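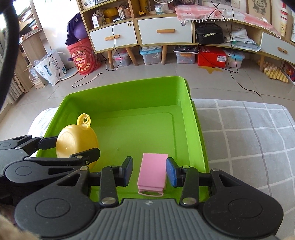

Unit 5 handout: Notes for the demonstration visit to Irbridge
Course: Introduction to Robot Manipulation
Read before Tuesday. Bring a copy.

5.1 Purpose of the visit

The visit covers data collection with hand-held grippers. Lectures 3 and 4 dealt with teleoperation, where the operator drives a remote arm and the arm records its own joint angles. With a hand-held gripper there is no arm during recording. The operator carries the end effector, performs the task directly, and a camera fixed to the tool records what the tool faces. Arm motion is worked out afterward from the estimated path of the tool.

The demonstration task is toy sorting: objects are moved into or out of an open plastic box, one per grasp. The task is easy to explain and hard to do consistently, mainly on account of the range of shapes.

5.2 Terms used during the demonstration

Episode. One continuous recording, from the start signal to the stop signal. An episode at Irbridge contains a single pick and a single place.

Aperture. Distance between the inner faces of the finger pads. It is logged at every time step.

Approach. The part of the path before contact. Most rejected episodes are rejected here, usually for excess speed.

Retreat. The part of the path after release. Operators tend to shorten it. The Dodov protocol requires the tool to be clear of the object before the stop signal.

Reset. Rearranging the objects between episodes. It is not recorded, but it takes up a large share of the session time and must be included in any cost estimate.

5.3 The gripper

The tool has two opposed fingers driven through pivoting linkages. The fingers end in blue pads. For the purposes of this course, treat the contact as soft-finger contact: a normal force, tangential friction in two directions, and a limited torque about the contact normal. Review the friction cone construction from Lecture 2 before applying it.

Pad alignment matters more than closing force for thin objects. A flat slab gripped across its faces gives a large contact area and resists rotation. The same slab gripped by its edges may pivot as it is lifted. Note which grasp the operator selects and whether the wrist turns before or after the fingers begin to close.

5.4 Clutter 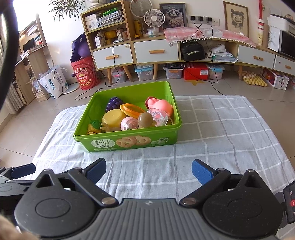
A filled box changes the planning problem. With a single object, almost any collision-free approach will serve. With many objects touching each other, the fingers need space on both sides of the target, and the operator may have to choose a different target first. Three effects should be noted separately:

Occlusion. A mushroom next to a capsule ball can be partly hidden by it at low camera angles. The tool camera sees less as it descends, and the fingers themselves block part of the view.

Transparency. Clear containers and transparent capsules return weak or misleading depth values. The Bremau software drops these pixels and relies on the color image.

Coupled motion. Pulling one toy may drag its neighbor. The Kiều grading sheet counts an episode as valid if the neighbor stays inside the box.

5.5 Background

The sessions are recorded in furnished rooms with daylight, shelves, cables and tiled floors. Background detail helps the path estimate, which tracks fixed features from one image to the next. A checked tablecloth supplies many corners, but the pattern repeats, and repeated patterns can produce false matches. Furniture farther back helps to resolve them.

5.6 Figures for the exercise

Target number of episodes: 300
Object types: 31
Mean episode length: 8 seconds
Mean reset time: around 3 times the episode length

5.7 Written work

a. Using the values in 5.6, calculate total recording time and total session time. State your assumption about the reset after the final episode.

b. Sketch the contact forces on a rectangular slab held between two pads. Mark the friction cones and show one off-center grasp that fails under gravity.

c. Choose one rounded and one flat toy. For each, describe the approach direction you would use in a full box and the smallest aperture that clears the object.

d. Record one rejected episode from the demonstration, if any occurs, and give the phase in which the fault appeared.

Answers to (a) may be handwritten. Parts (b) and (c) need a drawing with dimensions in millimeters.

Reading: course reader, chapter 6, sections on parallel-jaw grasps and feature tracking. The section on suction tools can be skipped until June.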